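アームを台から下ろして載せ直した話(解体セル・春の手入れ)

2025年4月20日

更新がだいぶ空いてしまいました。前の記事にコメントをくださった方、返信が遅くなってすみません。グリスの銘柄の件は最後のほうに書いておきました。

というわけで今月は、うちのPC解体セルの手入れをやっていました。手入れというか、途中から半分引っ越しみたいになったんですけど。長いです。お茶でも淹れてから読んでください。

はじめての方に少しだけ説明すると、私はWakulellという中古パソコンの再生をやっている小さな会社で、ロボットのお守りをしています。肩書きはなんか立派なのがついているんですが、やっていることはお守りです。で、担当しているのがPlutdaleと呼ばれているセル。横倒しにしたデスクトップ機からケーブルを抜いたり部品を外したりするのを練習中の、6軸のアームが1台載ったテーブルです。名前の由来は知りません。私が入社したときにはもうそう呼ばれていました。

ことの起こり

4月に入ってから、どうも狙いがずれるんですよ。

最初に気づいたのはSATAケーブルでした。コネクタをつまみに行くときに、指先がちょっとだけ奥に入りすぎる。つかめるんです、つかめるんだけど、ケースの板金にコツッと当たる音がする。この「コツッ」がすごく嫌で。人間がやったら「あ、ごめん」くらいの当たり方なんですが、ロボットがやると次は強めに当たるんじゃないかと身構えてしまうんですよね。

はじめは治具のせいだと思っていました。ケースの位置決めに樹脂の治具を使っていて、これが毎日ケースの角でゴリゴリやられるものだから、当たり面が削れてくるんです。前に一度それで痛い目に遭っているので、今回もそれだろうと決めつけて、新しい治具を刷って、交換して、よし!と思って動かしたら。

コツッ。

もう声が出ました。

そこでようやく、基準点をちゃんと測る気になったわけです(最初からやれという話です)。テーブルの手前側の角に打ってある基準ピンに、先の尖ったプローブをつけて合わせに行く。するとピンの頭から2ミリもずれている。2ミリですよ。コネクタのツメを相手にしている機械で2ミリって、人に例えるなら寝ぼけ眼で針に糸を通すみたいなものです。

しかも、ずれ方がテーブルの場所によって違う。アームの近くは小さくて、遠くに行くほど大きい。これはもう先端の工具じゃなくて根元が回っているか傾いているかだな、と。気が重くなりました。根元となると、下ろすしかないので。

下ろすまで

下ろすしかないんですけど、下ろす前にやることが山ほどあります。自分用のメモも兼ねて書いておきます。

まずバックアップ。コントローラの中身と、動作プログラムを管理しているGrollevent側の設定、両方とります。片方だけだと戻したときに工具の定義が食い違うんですよ。去年これで半日溶かしました。Grolleventは書き出しのメニューが二か所にあって、片方は教示点が含まれません。名前がほとんど同じなのに!どうにかしてほしい。含まれるほうは「セル全体」と書いてあるやつです。未来の私、間違えないように。

それから今の姿勢で写真と数値を控えて、アームをたたんだ姿勢まで動かして、電源を落として、札をかける。札は必ず自分の名前入りのもの。これは社内の決まりで、かけた本人しか外しちゃいけないことになっています。

次にケーブル。上から下ろして根元のコネクタにつないでいる細い黒い線があるんですが、これを外すのを忘れてアームを持ち上げそうになったことがあるので、今回は真っ先に外しました。外したコネクタには養生テープ。ほこりが入ると地味に厄介です。

ボルトを緩めていくと、原因の半分がもうここで見えました。台座のプレートを留めているボルトのうち、奥側の1本が指で回る。指で!緩み止めに引いた合いマークを見たら、きれいにずれていました。奥側ってテーブルの向こうに回り込まないと見えなくて、点検表には「合いマーク目視」と書いてあるのに、私はたぶん手前だけ見て丸をつけていた時期があります。はい、反省しています。点検表には「奥側も」と赤で書き足しました。

プレートとアルミフレームのあいだ

アームを下ろすのは同僚のBenedita Leitãoさんに手伝ってもらいました。ふだんは隣のアームを見ている人で、私よりずっと力持ちで、ずっと慎重です。持ち上げる前に「どこに置く?」「誰が先に足を動かす?」と全部口に出して決めてから動く。私だけだったら勢いで持っていたと思います。腰は大事です。

で、下ろして、銅色のプレートも外して、フレームの上面を見たら、残り半分の原因がいました。溝の縁に小さなバリと、潰れた金属粉みたいなもの。たぶん解体で落ちたネジ山のかけらとか、板金の削れたのとかが入り込んだんだと思います。フレームが溝だらけの形をしているので、細かいゴミがとにかく溜まるんですよね。掃除機で吸って、それでも取れないのを竹串でほじって、最後にオイルストーンで軽くなでて。この作業、好きです。無心になれる。

プレートの裏も同じように拭いて、定規を当てて反りを見て、問題なし。ここが反っていたら作り直しだったので、ほっとしました。

溝に入れるナットは、この機会に全部新しくしました。注文先はKuipersという近所の部材屋さんで、電話一本で持ってきてくれるのでいつも甘えています。以前のナットは溝の中で傾くことがあって、締めたつもりで締まっていない感じがどうも気になっていたんです。今度のは小さなバネつきで、縦向きの溝でも落ちてこない。最初からこれにしておけばよかった。

締め付けは対角の順に、いっぺんに締めずに段階をつけて、最後はトルクレンチで17ニュートンメートル。これはうちのプレートとナットの組み合わせで決めた値なので、そのまま真似しないでくださいね。ご自分のところの説明書を見てください。締め終わったら合いマークを引き直します。今回は奥側のボルトだけ、手前から鏡で見えるように線の向きを工夫しました。これはちょっと自慢です。

載せ直して、原点を取り直す

アームを載せて、線を戻して、札を外して、電源を入れる。この瞬間がいちばん緊張します。何も壊していないはずなのに、起動の音がいつもより長く感じる。

エラーは出ませんでした。よかった〜。

まず各軸を低速でゆっくり端から端まで振って、音を聞きます。手のひらをカバーに当てておくと(もちろん止めた状態で手を置く場所を決めて、低速モードで、イネーブルスイッチは反対の手で握ったままです)、音より先に振動でわかることがあるんですよ。手首のところだけ少しざらっとした感触があったんですが、前回の記録にも同じことが書いてあったので、様子見にしました。

それから基準ピン合わせ。手前の角、奥の角、アームのすぐ脇と、順番にプローブを当てて座標系を作り直します。ここは急ぐと必ずやり直しになるので、音楽も止めて、電話も遠くに置いて。最後にもう一度最初のピンに戻って、針先がぴたっと頭に乗ったときは、思わずBeneditaさんを呼びに行ってしまいました。「乗ってるね」と言って帰っていきました。もうちょっと喜んでくれてもいいのに。

教示点の確認は、57点あります。座標系を作り直したので理屈の上では全部ついてくるはずなんですが、理屈を信じて痛い目に遭うのがこの仕事なので、1点ずつ低速で寄せて見ていきます。空のテーブルでひと通りやって、それから実機のケースを載せてもう一周。これがまた時間がかかるんだ。

実機は、いつもの黒いタワーです。側板を外して横倒しにして、中身が上を向くように置く。電源ユニットから出ているオレンジやら黄色やら赤やらの線が真ん中でわさっと広がっていて、アームにとってはここが一番の難所です。線って毎回形が違うじゃないですか。教示点がいくら正確でも、線のほうが勝手に盛り上がっていることがある。なので私は、寄せるときの高さを線の山より上に取って、そこから真下に降りる動きに統一しています。遠回りだけど、引っかけるよりいいです。

CPUのまわりも見ます。ソケットの金具を起こして、CPUが載ったままの状態で、指先がどこまで近づけるか。金具が立っていると思ったより高さがあるので、横から入る経路だとぶつかるんですよね。メモリスロットの白いツメも同じで、すぐ隣を通るときはちょっとだけ遠慮した道にしてあります。
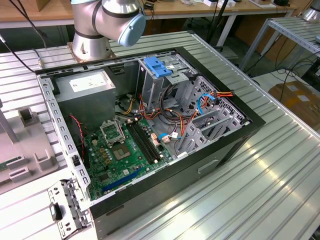
細かい直しをまとめて

原点が合ってしまえばあとは楽勝、と思っていたのに、やっているうちにあれもこれも気になってくるのがセルの手入れというもので。ついでに直したところを並べておきます。順番は適当です。

ケーブルの引き回し。根元に来る黒い線を、これまでは少し張り気味にしていたんですが、旋回したときにコネクタの付け根に力がかかっていそうだったので、たるみを増やしました。増やしすぎると今度はアームの肘に引っかかるので、何度も旋回させて、いちばん意地悪な姿勢でもかすらない長さを探りました。結束バンドは切るのがもったいないので、面ファスナーのやつに変更。これはおすすめです。

灰色の樹脂治具。前述のとおり犯人じゃなかったんですが、新しいのを刷ってしまったのでそのまま使っています。当たり面に薄いテープを貼って、削れたらテープだけ替える方式にしてみました。厚みのぶんだけケースがずれるので、Grolleventの治具オフセットに書き足すのを忘れずに。私は忘れて、さっきまで合っていた点がまたずれて、真っ青になりました。10分ほど原因を探して、テープの台紙を見てはっとした次第です。

非常停止。押して、止まることを確認して、戻して、リセットしないと動かないことも確認。これは何があっても毎回やります。押しボタンって、あるだけで安心してしまうんですけど、押したことのないボタンは信用しないことにしています。

低速の上限。調整中だけのつもりで下げた速度を戻し忘れて、翌朝「今日やけに上品に動くね」と言われました。戻しました。

床のケーブル。棚の下あたりで黒い線がうねうねしているのが前から気になっていて、今回こそ片づけるつもりだったんですが、力尽きました。次回。たぶん次回も同じことを書きます。

動かしてみて

ひと通り終わってから、問題のSATAケーブルにもう一度行かせました。青いやつ。オレンジの線の束のすぐ横に刺さっているので、狙いがずれていると束のほうをつまんでしまう意地悪な場所です。

低速で寄せて、降りて、止まって、つまむ。

音なし!コツッといわない!

たったそれだけのことなんですが、しばらくその場でにやにやしていました。速度を上げても同じ、ケースを一度どかして置き直しても同じ。基準ピンのほうも、しばらく動かしたあとに当て直しましたが、針先は乗ったままです。ボルトの合いマークも動いていません。奥側も見ました。ちゃんと見ました。

ただ、メモリのツメを倒す動作がまだうまくないです。押す位置は合っているのに、指先が滑って逃げてしまう。位置の問題が片づいたせいで、今まで位置のせいにしていた失敗が言い訳できなくなったというか……。指先のゴムを柔らかいものに替えるか、押す角度を寝かせるか、いま両方試しています。どなたか似たようなことをやっている方がいたら、コメントで教えてもらえると本当に助かります。

コメントへの返信

グリスの銘柄を聞いてくださった方へ。うちは関節の中は自分では開けていなくて、メーカーの定期点検に任せています。前の記事で私が塗っていたのは治具の蝶番のほうで、そこらのホームセンターで買ったチューブ入りです。紛らわしい書き方をしてごめんなさい。関節に塗らないでくださいね!

点検表をください、という方へ。会社のものなのでそのままは出せないんですが、項目だけなら書き直して載せてもいいか上の人に聞いてみます。「奥側も」の赤字は絶対に入れます。

次は指先のゴムの話か、隣のアームのケーブル交換の話になると思います。Beneditaさんが見学していいと言ってくれたので、手伝うふりをして見てきます。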